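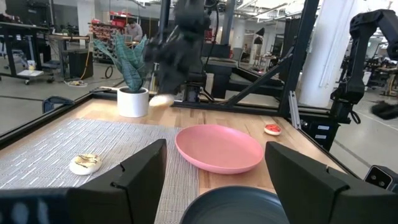 The bun that never goes stale

There is a particular sort of adult who owns a full set of toy pastries and has no children to blame for it. I became one in September, when a box from a small firm called Clasby arrived at the flat. I had ordered one doughnut, for a niece. I had failed to read the word "assortment".

Pretend food used to be a modest business. You got a fried egg, a slice of something orange and a tomato with teeth marks in it. Today you can lay a tea table that would shame most hotels, and plenty of grown-ups do. Marwa Chraibi, who runs a toy shop with her cousin Hala Ouazzani, keeps 111 lines of imitation groceries and sells more cakes than all the vegetables put together. "People say it's for a birthday," she told me. "Then they ask whether the icing colours come separately."

They do, and the colours are where friendships founder. Pink is safe. Red passes for jam. Blue is a harder sell, as no baker I would trust has ever offered me a pale blue-grey doughnut, yet customers put it on the plate beside the yellow one and stand back looking pleased.
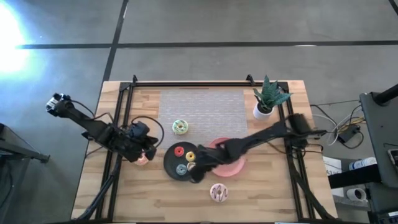
Red, yellow, blue-grey and tan share the black plate, while the green one with sprinkles keeps to the mat.

The plate matters more than you might think. Hicham Lamrani styles tables for catalogues and has strong feelings about crockery, most of which he shared with me over a real (and rather dry) scone. He likes a dark plate under bright icing. A pink plate, he says, should be left bare for as long as you can stand it. He also likes a grey woven mat, set down first and then largely ignored, so that one cake can sit on it looking chosen.

And a plant. There must always be a plant, preferably a spiky one in a white pot, which needs hardly more care than the buns do. Milovan Radulović, a retired pastry cook who now carves toy versions of his old stock, disapproves. "In my shop a plant on the table meant we had run out of cake," he said. He has made 1060 pieces so far and eaten, by his own account, the corner of one.

My own set lives on the kitchen table, where visitors reach for it with depressing regularity. I have lost two friends' good opinion over a chocolate drizzle. The niece got her doughnut in the end, though it was the blue one, and she has asked if I kept the receipt.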